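Do You Really Need a Desk Organizer for Your Tools?

I have been suspicious of desk organizers for years, and I still am, a little.

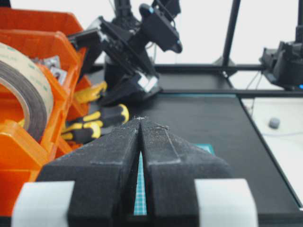 Kvido Murín wrote to me that any bin small enough to sit on the bench ends up as a junk drawer with the lid off, and that he threw his out and never missed it. He keeps everything in a toolbox under the stairs and walks to it each time.

I have tried it his way. I lasted one August. By the end the screwdrivers had moved to the windowsill, the tape was on top of the fridge, and the toolbox held a broken tape measure and a bag of wall plugs. So I went back to a bin with compartments, and these are the habits that have made it bearable.

Buy the cheap one. The stores would like you to spend 57 dollars on a "system" with matching inserts. I had one, a Trikard, and the inserts fit nothing I own. A plain plastic organizer in a loud color does the same work. I like orange for a bin. You can find it under a pile of mail, and if it's see-through plastic you can spot a stray screw at the bottom without tipping everything out.

Stand the tape on its edge. A big roll of packing tape lying flat eats a whole compartment and collects fluff along the sticky side. On edge it takes up a slot, and you can grab it with one hand. Fold the loose end over on itself before you put it back. I've seen the little clip-on tape savers sold for this and I don't see what they do that a fold doesn't.

Small brackets get one compartment, and only one. When it's full, something goes. People hang on to metal fittings as if a shelf might turn up one day that needs exactly that bracket. If you can't say what a piece came off, let it go. I kept a bag of them from a Rastlow bookcase through two moves and the bookcase didn't make it past the first.

Screwdrivers are where I disagree with most of the advice. You will read that every driver should stand in its own hole, in order of size. Fine, if you have the patience. I lay the big one down along the front, handle where my hand goes, and I have never had to hunt for it. Bright handles help – yellow and black shows up against nearly anything, while my old all-black set used to vanish on a dark bench.

A cutting mat is worth the money, with reservations. The "self-healing" part is oversold, and mine has a groove down the middle from doing every cut along the same line. Turn it now and then. I do trust the printed grid for squaring up cardboard. For anything that has to fit I get out a steel ruler. Keep the mat flat and out of the sun, or it will curl, and a curled mat is good for nothing.

Wipe the bin out when you notice the dust. I don't believe in cleaning schedules for a plastic box. Warm water, a drop of dish soap, an old toothbrush in the corners.

Comments (3)

Rafail Michailidis
My bin has 5 compartments and four of them are "misc." Not sure the bin is the problem.

Kvido Murín
Still under the stairs, still happy. The walk does me good.

benchmouse
What about tape that has already split down the side? I get a thin strip every time I pull.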